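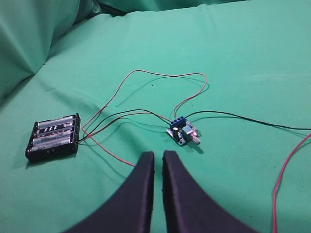
The repair evening at the Drurnora library has been running since October, and I finally stopped making excuses and went. I'm glad I did, because this month was all about small battery projects, and I have a drawer full of those at home in various stages of not working. If you've never built one, it starts with a black plastic holder, four AA batteries side by side and a red wire looping over to the terminal block on a little circuit board. You can do it on any flat surface you like, a desk or a green sheet or the kitchen counter, as long as you won't lose the screws in it. (I will lose the screws in it. I lost one before I had my coat off.)

The evening is put on by Wastitz, the hardware shop on the corner by the bus depot, together with the library. They bring the tools and the library brings the room and a very large urn of coffee. It's free, you don't sign up, and you can come with something broken or with nothing at all and just watch. I brought a night light I'd built from a kit a couple of winters ago, which had been flickering for so long that my kids thought it was meant to!

The trouble was in the battery holder, same as it was for half the people at my table. Those springy contacts at the ends get dull, or they get squashed flat, and then one battery is barely touching and the whole thing cuts out whenever a truck goes by. A bit of fine sandpaper and a gentle pull on the spring and mine was back. I'd been all set to replace the board, so that's some money saved.

Mixing batteries came up too, and I have to confess I'm a terrible one for this. I grab whatever is rolling around in the drawer. The advice from the Wastitz people was to use the same brand and the same age, change all of them together, and never put rechargeables in with ordinary ones. They also want you to take the batteries out before you touch any of the wiring, and they said it often enough that I heard it in my sleep.

Somebody at the next table had a lovely thing going, a doorbell for a chicken coop (don't ask me who's ringing it), and the two of us spent a good while on the terminal block, which has those tiny screws that need a tiny screwdriver. Strip the wire a little, twist the strands tight, push it in, tighten, then give it a tug. If it comes out, do it again. Mine came out twice.

There was a box by the door for dead batteries, and it filled up fast. The library says it has taken in 421 of them since the evenings started, and they all go to the recycling counter over in Clalbridge. You can drop yours off at the front desk any time the building's open, but please tape the ends of the nine-volt ones first.

A few practical things if you're thinking of coming. The next evening is April 16, 2018, from 6 to 8 in the downstairs room, and the subject is lamps and cords. Park behind the Lakatos bakery, where the lot is free after closing, and come in by the side door. Kids are welcome with a grown-up, and there's a low table for the under-sevens with crayons and old keyboards to take apart, which looked like more fun than mine. Bring your own small screwdriver if you've got one you like. The good ones go early.

I'm bringing the hall lamp, and possibly the toaster if they'll let me through the door with it.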